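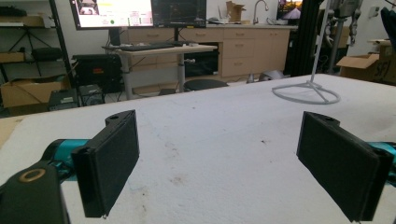
Syncing gripper width to video in Brilteo

Updated 14/01/2025

Quick one, a few people asked after the November release. You need Brilteo 2 or newer and the Wisano plugin switched on. Older builds will load the file but the width column comes out empty.

Step 1. Open the session folder, pick the raw video and the width log together. Both or it won't pair them.

Step 2. Set the clock source to "device". Not "host" — host time drifts and you'll chase it all afternoon.

Step 3. Find one clean open-close at the start of the take. Mark fully closed on the video, then the matching dip in the width plot. Hit Align.

Step 4. Check the offset. Mine was 891 ms on the first try, which is way too much, I had marked the wrong dip. Should be under 100. If not, redo step 3.

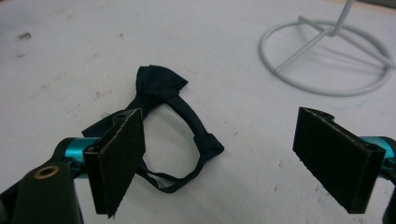 Soft stuff is where a bad offset hurts most. Fabric gives, so the width keeps shrinking after first contact and the policy learns to close late. Scrub through a grasp frame by frame and watch that the plot moves when teh fingers move.

Step 5. Export. Chunk length 16, format Rezende. Leave "smooth width" off, it rounds off the contact.

Step 6. Run the Carel checker on the export folder:

carel check --width --strict

Warnings about missing depth are fine, ignore. Errors about timestamps are not — back to step 2, usualy the clock source got reset.

Batch mode: same settings, but align each session on its own. Don't copy the offset across.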